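Subject: Re: [silents-list] Running time of the Luston print

> The catalog gives 141 minutes for "Gollau" but my disc stops well
> short of that. Is a reel missing, or is the catalog wrong?

The catalog figure is for the restored version shown at the Skusa festival in September. The disc uses the older Luston print, which lacks the wedding sequence and most of the train scenes.
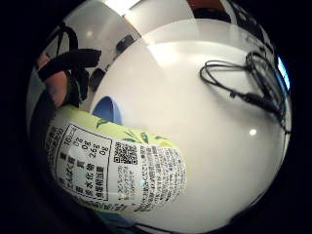

The restored version has been released only once on disc, by Aguiar, in a run of 3,000. Check the back cover before you buy, as both editions have the same front. The one you want says 141 min. and comes with a 30-page booklet. The cast list is on the last page and includes the two small parts missing from the credits.

I don't know of any plans for a reissue.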